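About Pultell

Pultell is a household services company and training school. We prepare people to care for bedrooms, linens and living spaces in private homes, guest houses and residential buildings, and we provide that same care directly to clients under contract. Our offices and teaching rooms are in Stistton.

Our History

Pultell was founded as a linen service with 4 employees and one delivery route. The firm collected sheets and towels from boarding houses on the north side of Stistton, laundered them, and returned them folded the next morning. Clients soon began asking whether the staff who delivered the linens could also make the beds. The founders agreed, and within a short time the bed-making work had outgrown the laundry.

The company acquired the Halvorsen building when its original premises became too small. The ground floor holds the laundry, the mending room and the linen store. The upper floor is given over to teaching. The school opened in September of the following year and has offered instruction every term since. Pultell now employs 70 people across its service and training divisions.

What We Do

The service division attends to bedrooms in occupied homes and in managed buildings. A standard visit includes stripping the bed, sorting the bedding by fabric and color, airing the mattress, fitting clean sheets, and folding or hanging any clothing left on the bed. Longer visits may include closet work, seasonal storage of heavy blankets, and minor repairs to hems and seams.

The laundry handles 2,000 items in an ordinary week. Each item is tagged on arrival and is checked against the client's inventory before it leaves the building. Items that show wear are set aside, and the client is asked whether they should be mended, replaced or returned as they are.

Clients who do not require regular visits may arrange a single session. These are most often requested before a move, after a long absence, or when a household is preparing a room for a relative.

How We Teach

Instruction at Pultell takes place on beds as people keep them. A bed in daily use carries layers that were added at different times and for different purposes, and a student must learn to separate them in a sensible order before anything can be straightened. Loose clothing and towels come off first. Blankets follow, each one lifted toward the foot of the bed and folded on a clear surface. Pillows are removed last, and only then is the bottom sheet examined.

Students are taught to look before they touch. A printed sheet may be hidden almost entirely by what lies over it, and small garments are easily gathered up with a blanket and sent to the laundry by mistake. Every student completes 50 supervised sessions before working in a client's home. The sessions are assessed on order of work, handling of fabric, and the condition in which the room is left.

A pink cover lies in soft folds across the front of the bed, with a crumpled white cloth heaped near the middle of a printed sheet, a black-striped white blanket to the right and two pillows at the head.
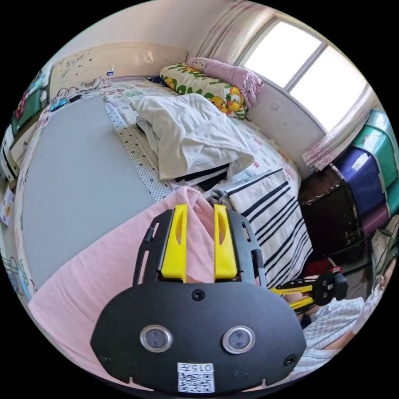

Our Standards

Pultell maintains a written standard for each type of bedding it handles. The standards are reviewed yearly by the teaching staff and the laundry supervisors together. The principal requirements are as follows.

Bedding is folded, never rolled, unless the client has asked otherwise.
Blankets are shaken outdoors or in the airing room and are not shaken over the bed.
Clothing found on a bed is folded and placed where the client can see it. It is not put away in drawers without permission.
Patterned blankets are laid with the stripe or motif parallel to the side of the mattress.
Pads and boards kept on a bed are returned to the position in which they were found.
Sheets with printed designs are washed inside out and dried away from direct sun.

Staff record any departure from these requirements in the visit log, together with the client's instructions.

The Positz Program

The Positz Program is our course for people who care for a family member at home. It covers changing a bed while a person remains in it, choosing covers that can be washed often, and arranging pillows and blankets so that they can be reached without help. Sessions are held in the evening on the upper floor of the Halvorsen building. No previous experience is needed, and participants may bring bedding from home to practice with.

Admissions and Employment

The school admits students twice a year. Applicants must be at least eighteen and able to lift a full laundry bag. A short interview is held in person, followed by a practical exercise in folding. Graduates may apply to the service division, though they are under no obligation to do so.

Inquiries about service contracts, single sessions and course dates may be made at the front desk in Stistton during business hours or through the contact page.

Page last reviewed 11 Feb 2026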